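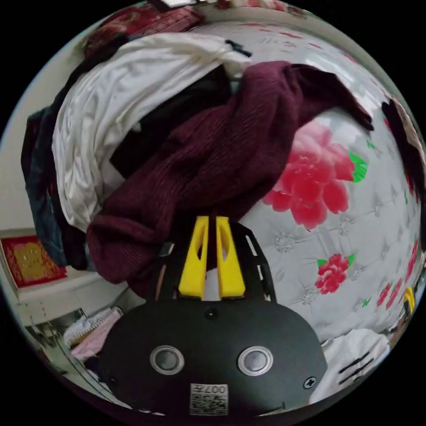
Sorting day: knits, denim and whites, all on the bed to start.

Laundry and Folding FAQ
Ladari Home Help, client pages
Last tidied up in December by Mimoza Lazarević

Same questions keep landing in the inbox so they're all going on one page. Skim it before you email. Booking and billing stuff is at the bottom.

Why does everything go on the bed first?
Biggest flat surface in most homes. Also you can't go to sleep until it's done, so it gets done. Make the bed before you start, pull the spread tight, dump the lot on one side and keep the other side for folded piles. Floor is a last resort. Couch is fine if you haven't got a dog.

What order do you fold in?
Big stuff first. Blankets, towels, jeans. The heap shrinks fast and you can see what's left. Then knits, then shirts, then smalls. Socks dead last, pair what you can and put the singles in a bag. Santeri does it the other way round, smalls first, and he's quicker than me so do whatever suits.

Can I hang a wool or knitted jumper?
Please don't. Shoulders stretch and you get those little points from the hanger. Fold it. If you really must hang, fold it in half lengthways, lay it over the hanger with the hook at the armpit, sleeves over one side and body over the other. OK for a light knit, no good for a chunky one.

How do I fold a jumper so it stays folded?
Face down, arms out. Smooth it with the flat of your hand. Fold one side in to about the middle of the back, sleeve straight down. Same on the other side. Bottom up to the chest, then once more. Ribbed cuffs and hem tucked inside or they roll. Chunky ones get folded once less, otherwise they spring open and take the whole pile with them.

Do knits need washing every wear?
No. Air them overnight on the back of a chair. Wash when they smell or there's a mark. Cold, inside out, wool wash, flat to dry on a towel. Never the dryer, not even on low. We've had two jumpers come to us doll sized and there's no fixing it.

Can dark red things go in with whites?
Not the first few washes. Maroon, burgundy, deep red, all of them can let go of dye. Wash with blacks and navy, cold. To test, wet a hidden bit of hem and press a white hanky on it. Colour on the hanky means it goes in alone.

They were sitting in a heap together, is that a problem?
Dry, no. Damp, yes. Don't leave a damp coloured knit lying on a white shirt or a pale bedspread, even for an hour. If it's already happend, don't let the mark dry out. Cold water straight away, then an oxygen soak. No hot water till it's gone.

What about jeans?
Inside out, cold, zip done up. Fold in half so the back pockets are facing out, tuck the crotch point in, then thirds. New dark denim rubs off on light fabric too so put an old sheet down under it.

My white shirts come out all crumpled. Iron or not?
Depends on the shirt. Most cotton ones only crumple because they sat in the machine or the basket too long. Shake each one hard, twice, hang it damp, do up the top button, pull the placket straight. If it's been scrunched in a pile for days it'll need the iron, or a steamer if you own one. Leave shirts till last and they'll look like it.
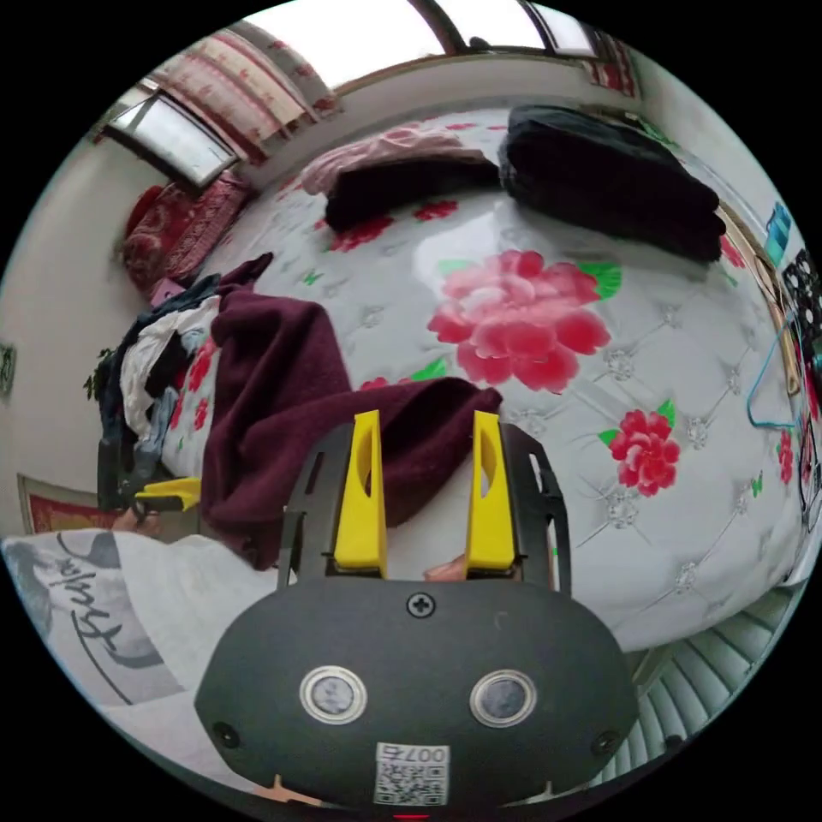 How do I wash a quilted bedspread?
Check the label first. Most cotton or poly ones can go on a gentle cold cycle by themselves, with half the usual detergent and a second rinse. If it won't fit loosely in your machine take it to the laundromat and use a big front loader. Dry over two lines so the weight is shared, printed side down out of the sun. Anything with stuck-on decorations, hand wash or spot clean only, and don't iron over them.

How often should the bedspread be done?
Every couple of months is plenty if you sleep on sheets under it. More if pets or kids are on it. Shake it out the window once a week.

Where do spare blankets go?
Folded at one end of the bed while you're using them. Put away, they want a cotton bag or a clean pillowcase, top shelf, not plastic. Plastic traps damp and you'll smell it in autumn. Wash before storing, always. Moths go for food and skin bits as much as for the wool.

How many jumpers can I stack?
Four or five, chunky ones at the bottom. Any taller and the pile leans, then you pull one out and that's your afternoon.

I have a heap of clothes that aren't dirty but aren't clean. Help.
Everyone's got that heap. Give it a hook or one chair, and clear it every second night. Wear it again, or wash it. If you've walked past it for a week you don't want to wear it, so wash it and think about whether it stays.

What do you do with stuff I don't want anymore?
Pop it in a bag marked OUT and we drop it at the op shop for you, up to 2 bags a visit. Has to be clean. Ripped or stained goes to rags, tell us if you want the rags back.

BOOKINGS

How long is a visit?
About 100 minutes for a normal bedroom's worth. Longer if there's ironing.

Who comes?
Usually Dariusz Kaczmarczyk or Oľga Hudec. Santeri Kallio does the northern suburbs. You can ask for the same person each time and we'll try.

Do I need to be home?
Only the first time, so you can show us what goes in which drawer. After that leave a key in the lockbox.

Do you bring products?
Wool wash and stain soap, yes. If you've got allergies leave your own out on the machine and we'll use that.

How much notice to cancel?
Let us know by 5 pm the day before. Later than that it's half the fee, sorry.

Gift vouchers?
Yes, any amount up to $300. Good for 14 months. Ask Mimoza.

Something's missing after a visit?
Ring the office, we'll check with whoever came. Nine times out of ten it's in the wrong drawer, our fault, and we'll tell you which one.

Question not here? Email the office with FAQ in the subject line and I'll add it when I get a minuite.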